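# Packing up a hallway closet without losing your mind (or your mittens)

When we moved from Indham out to the house in Tendwood, the hallway closet was the very last thing I packed, and I paid for it. Everything that had no proper home had ended up in there over the years, and by the time I got to it I was so tired that I just tipped the shelves into whatever boxes were left. We ate our first supper in the new kitchen by the light of a phone, with the flashlight sitting in a box marked "misc" under four other boxes marked "misc".

So this is how I do it now, having helped with a good many closets since then. It takes an evening if you start right after supper, a bit longer if you're the sort who stops to try on old hats (I am, I can't help it!).

## What you'll want at hand

- 3 medium boxes and 2 small ones
- A roll of packing tape and a fat marker
- 6 zip-top bags, the bigger the better
- An old sheet for the floor
- A trash bag and a bag for giving away

## Empty it first

Spread the sheet out in front of the closet and take everything out, top shelf first. I know it's tempting to pack straight off the shelf, and for a linen cupboard I'd say go ahead, but a hallway closet is a muddle by nature and you need to see the muddle laid out before you can make any sense of it.

Put like with like as you go. Gloves and scarves in one heap, batteries and bulbs in another, dog things, umbrellas, the bag of bags. Don't decide about anything yet. If you pick up a single mitten, lay it on the mitten heap and keep moving, its partner may very well be at the back behind the vacuum attachments. 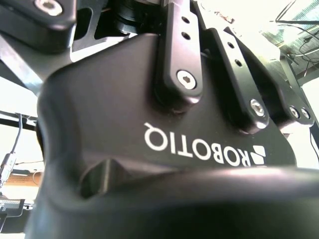

Once the shelves are bare, give them a wipe and go and make yourself some tea. I mean it about the tea. The sorting part goes much better when you come back to it sitting down, with a cushion under you and something warm within reach.

Then work through one heap at a time. Anything broken goes in the trash bag, anything you haven't touched in two winters goes in the giveaway bag, and the rest goes back on its heap, only smaller. Dead batteries don't belong in the trash, so keep a jar for those and drop them off wherever your town collects them.

## Filling the boxes

Small loose things go in the zip-top bags before they go anywhere near a box. Press the air out of the ones with scarves and hats in them and they'll flatten nicely along the sides, where they make good padding for the bulbs.

Heavy things at the bottom, soft things around them, and stop when the box is still easy to lift. I used to fill mine right to the brim and then sit on the lid - please don't do that, the tape gives up halfway down the stairs.

Label each box on two sides as well as the top, and write what's really in it. "Hall: gloves, hats, dog leash" is worth the extra minute.

## The box you open first

One of the small boxes is for the first night. Mine holds the flashlight, fresh batteries, a couple of light bulbs, scissors, tape, the spare keys and the leash. Leave it open until the morning you go, and carry it in the car with you.

Umbrellas and other long things I roll up in the floor sheet and tie at both ends with string. The bundle looks a bit silly but it rides very well on top of the boxes.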